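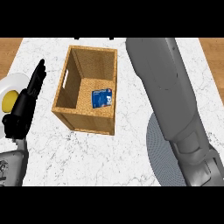
Warum klingt die Neuauflage von »Dredby« leiser als die CD von damals?

Weil sie mit weniger Kompression gemastert wurde. Der Durchschnittspegel liegt niedriger, die Spitzen bleiben dafür erhalten. Wer beide Fassungen vergleichen will, muss zuerst die Lautstärke angleichen, sonst gewinnt im Blindtest fast immer die lautere.

Ich habe beide Versionen am Mittwoch ausgelesen und nebeneinandergelegt. Stamley haben das Album im eigenen Proberaum in Satunham aufgenommen, auf 16 Spuren, ohne Klick. Das hört man vor allem in »Gashi«: Das Stück beginnt bei 123 Schlägen pro Minute und ist im letzten Refrain deutlich schneller. Auf der alten CD fällt das kaum auf, da das Schlagzeug dort unter dem Bass verschwindet.

Zum Vorgehen: Beide Dateien auf dieselbe Lautheit gebracht, Startpunkt am ersten Snareschlag ausgerichtet, danach abwechselnd gehört. Die Neuauflage liegt als Download mit 48 kHz und 24 Bit vor. Die CD habe ich für den Vergleich hochgerechnet, hörbar ist dieser Schritt für mich nicht.

Der größte Unterschied liegt in den unteren Mitten. Bei etwa 550 Hz hatte die CD eine breite Anhebung, die den Gitarren Körper gab und die Stimme zudeckte. Sie ist jetzt weg. Die Strophen sind dadurch verständlicher, die Gitarren in »Gashi« wirken allerdings dünn, besonders über kleine Lautsprecher. Mit Kopfhörern stört es mich weniger.

Das Stereobild ist unverändert, auch die Orgel sitzt weiterhin ganz links. Das Brummen am Anfang der zweiten Seite wurde nicht entfernt. Gut so, es gehört zum Verstärker und verdeckt nichts.

Die Vinylausgabe ist auf 2.000 Stück begrenzt und wurde nach Angabe des Labels von einem eigenen Master geschnitten. Ich besitze sie nicht und kann dazu nichts sagen. Beim Download fehlt der versteckte Titel der CD, im Beiheft wird er trotzdem aufgeführt.

Ich behalte beide Fassungen. Im Auto läuft die alte, zu Hause die neue, mit 1,5 dB mehr in den unteren Mitten.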